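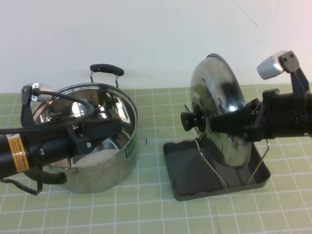

Steel pot on the green tile top, lid standing up in its gray tray.

3 min read

Pots, lids and where to put them

Quick gallery this time, only a couple of pictures and a lot of typing in between. Apr 7, 2024. I've been meaning to do the pot page since November and kept doing drawers instead.

So. Lids. The lid question comes up every time I post anything about small kitchens. Where does it go while you stir? On the counter, face down, leaving a ring. On the counter, face up, rocking. Balanced on the other pot. In the sink, if you're me at the end of a long day.

A stand fixes most of it. The lid goes in on its rim, nearly upright, knob facing whichever way suits you, and drips go down into the tray instead of across the worktop. Takes up a strip of counter, not a circle. Lift it out, lid goes back on the pot, done.

Some notes on lid stands, after trying a few:

Dratard makes the one I use at home. Plain tray, one slot, dark plastic. Paid 200 for it in local money and felt silly, then stopped feeling silly within the week. Washes easily. Slot is wide enough for a thick rim.

Cuvus has a folding one. Folds flat for the drawer, nice idea. Wobbles with a heavy lid. Fine for a milk pan. I sent mine back.

Danko does a rack with four slots for storing lids in the cupboard. Different job really. Good for storing, too tall to keep by the stove, and the wires leave marks if you put a lid in wet. Dry them first.

Now pots. Domed lids are taller than you think when they're on, so measure the shelf with the lid in place. I have wasted a whole afternoon on this. Turned upside down the lid sits lower, knob inside the pot, and the next pot can stack on top if the rims are close in size. Put a cloth between them or they'll scratch, shiny steel shows everyting.

Handles are the other thing. Loop handles that stand up off the rim look great and eat shelf space. If yours fold, fold them. If they don't, that pot goes on the top of the stack or gets its own spot. Mine lives at the end of the bottom shelf, handle towards the wall.

Tile tops – people ask. Easy to wipe, hard on anything you drop. The lines between are where the sauce goes. A stiff brush and a bit of dish soap once a week, rinse, dry with an old towel. Don't slide a pot across real tile, lift it. I like a pale green one with steel, makes the whole corner look cleaner than it is.

Keeping the steel bright: warm water, soft sponge, dry straight away. Water spots are mostly from air drying. White vinegar on a cloth for the cloudy patches, then rinse. Rainbow stains come off the same way. Burnt on stuff, simmer a little water with baking soda for a while, let it cool, scrape with wood. No steel wool on a mirror finish, ever. I did it once to a good pot and I still have to look at it.

Knobs – check the screw. They work loose with all the heating and cooling. Quarter turn with a screwdriver from the inside, dont overtighten. Dedora sells spares if yours has gone, bring the old screw along so the thread matches.

One more from the same corner, up close:
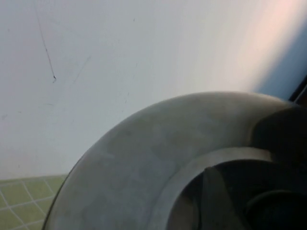
Can I store a pot with the lid on?
It's fine once both are bone dry. If there's any damp left inside it will smell stale in a few days, so leave the lid slightly off, or flip it over, until you're sure.

That's the pots. Frying pans next and they need a page to themselves. I've had 600 views on the drawer gallery and most of the comments were about frying pans, so ok, message recieved. If you've got a way of storing the long handled ones without hooks, send it in. I've only got 3 hooks and they're all taken by aprons.

Also still looking for a decent tray that fits a really big stockpot lid. Everything I've tried tips over. Sizes with your suggestions please, measured across the rim.

Get new galleries by email. Enter your address to join the newsletter. You can unsubscribe at any time.

Contact | Copyright 2024 | Back to top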